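Come count sick days with me (paid, part time)

I run Wandlow, a small newsletter that tracks flu, COVID and stomach bugs across our county, and I need 2 people to help me keep up through the winter. I've done this by myself for three seasons now and my kitchen table has had enough!

What's the job? Every morning we pull the numbers the local clinics and school offices send over, check them against the day before, and call anybody whose figures look off. (Last winter one school reported 348 kids out with fevers. They don't have 348 kids.) Then one of us writes it up in plain words - what's going around, which towns are seeing more of it, where to get a shot this week - and it goes out to around 700 subscribers before lunch.

You don't need a medical background. I sure don't have one, I used to lay out the sports pages at a weekly. What I'd love is somebody who likes spreadsheets a little too much, is nice on the phone, and won't write "surge" when they mean "a few more than Tuesday." If you speak Greek or Hindi, tell me right up front, we get calls in both and I'm hopeless.

Hours are 7 to 10 in the morning, 3 days a week, and you can do it from home. It's paid by the hour, same rate for both people, and I'll tell you what it is in my first reply so you don't have to sit through an interview to find out. The job starts in December and goes until things quiet down in spring.

Hemant Bajpai looks over our math and will train you on the spreadsheet. Fotis Tsoukalas edits everything, including me, and he's kind about it. You'd be talking to both of them most mornings.

To apply, send me a short note and one paragraph explaining something with numbers in it. Could be rainfall, could be your bowling scores. No resume needed - I'll ask if I want one.
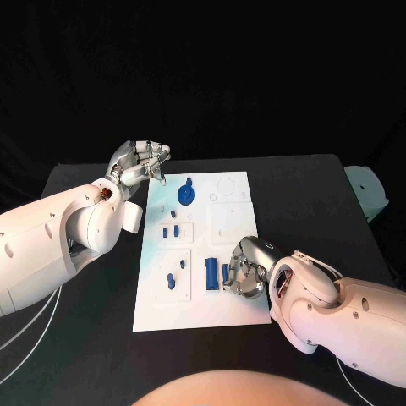
Please get your note in by Sunday night. I read them all myself and I'll write back either way, though it may take me a few days if the bugs are busy. If you have questions first, just hit reply on any newsletter and it comes straight to me.

Iraklis Drakos
Wandlow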